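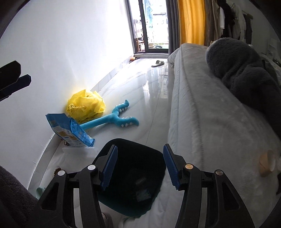

Floor tiles with a glossy finish

Print | E-mail

About Gumelwood

Gumelwood is a tile supplier and fitting firm in Ekuvbridge. We sell wall and floor tiles to the public and to the trade, and we have our own fitters who work in homes, shops, schools and small offices. The business is owned by the people who work in it.

We started in a rented unit behind the old dairy, selling ends of lines and cancelled orders. Fitting came later, when customers kept asking us who could lay what they had bought. We moved to the present building on Addo Road one March, and the fitting side has been run from the same office as the shop ever since.

The shop

The ground floor is the showroom. Most of the range is on the wall in full-size tiles, with the price per square metre on the back of each one. If you would like to see a tile at home, you can borrow up to 3 samples against a small deposit, which is returned when the samples are. Gloss and matt versions of the same colour can look quite different in a room with little daylight, so please take both if you are undecided.

Adhesive, grout, trims, spacers and sealer are kept at the trade counter at the back. We cut tiles to size for customers who have bought from us. Cuts are charged singly and are usually done while you wait, though mitred edges need to be left with us overnight.

Clurudholm range

Clurudholm is our own name for a range of porcelain floor tiles that we have made for us. It comes in 32 colours, and each colour can be had in gloss, satin or textured. The textured finish is the one we recommend for wet rooms, entrance halls and anywhere that people come in from outside. Gloss is easy to wipe and is popular for kitchens and sitting rooms, but it does show dust and water marks, and we tell customers this before they order.

We keep every Clurudholm colour in stock. Batches vary slightly in shade, as all fired tiles do. Please order enough for the whole job at once and keep a few tiles back for repairs. Unopened boxes can be returned within 25 days for a full refund.

Fitting

A fitter will visit to measure before we give a price. The visit is free within Ekuvbridge and the villages nearby. The written quotation lists the tiles, the materials, the preparation of the floor and the labour as separate items. Preparation is often the larger part of the work. An old floor may need levelling, and a new concrete floor has to dry out fully before anything is laid on it. We test for damp and will put the job back if the reading is too high.

We do not remove old vinyl tiles or their adhesive if there is any chance that they contain asbestos. They must be tested first by a licensed firm, and we can start once we have seen the report.

Our fitting work is guaranteed. If a tile lifts or grout fails through a fault in our work, we come back and put it right at no charge. Cracks caused by movement in the building are not covered.

Training

We take on trainees most years. They spend time in the shop and the cutting room before going out with a fitter, and they attend college on day release. Vacancies are put up in the showroom window and on the jobs page.

Leftovers and waste

Part boxes are sold cheaply from the rack by the side door. Schools and community groups can have broken tiles for mosaic work free of charge; ring first so that we can set some aside. For larger projects we can supply up to 100 kilos at a time, but you will need your own transport.

Finding us

Customer parking is at the rear, reached from Addo Road. The showroom is level throughout and there is an accessible toilet next to the trade counter.

Page last updated: Jun 13, 2025

Print | E-mail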